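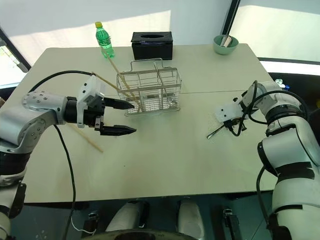 Photo: Châu Sầm / Sumance

Clean the condenser coils before the cold weather

August 13, 2018

Most of the calls we get about refrigerators at this time of year are the same call. The motor runs all day, the sides of the cabinet feel hot, and the milk is not as cold as it used to be. Before you book a visit, pull off the grille at the bottom front and look at the coils with a flashlight. If they are gray with lint, clean them first and give the refrigerator a full day to settle.

Unplug it. If you can't reach the plug, switch off the breaker. On older Feltard models the grille lifts straight up and out. On the Roketti it is held by 2 clips, and the left one is brittle, so press it in with a thumb and don't pry it with a screwdriver. Some cabinets have the coils on the back, and those have to be rolled out from the wall. Check that the water line has enough slack before you pull.

Use a long, narrow coil brush and a vacuum with the crevice tool. Brush along the tubes and never across the fins. Work slowly near the fan, and turn the blade with a finger afterward to make sure it spins freely. A damp cloth is fine for the drain pan if your model has one you can slide out. Don't spray anything on the coils.

Households with pets should do this twice a year. Everyone else can get by with once, and November is a good month for it, before the kitchen gets busy.

If the refrigerator still runs all the time after cleaning, try the door gasket. Close the door on a sheet of paper and tug. A gasket that lets the paper slide out easily needs washing with dish soap, and if that changes nothing it needs replacing. Frost on the back wall of the freezer is a different matter and usually means the defrost heater or its thermostat. Leave that one to a technician.

The Kim coil brush is back in stock at the parts counter. Ask for part number 3536. The replacement grille clips for the Roketti are still on order, and we will put a note in the next newsletter when they come in.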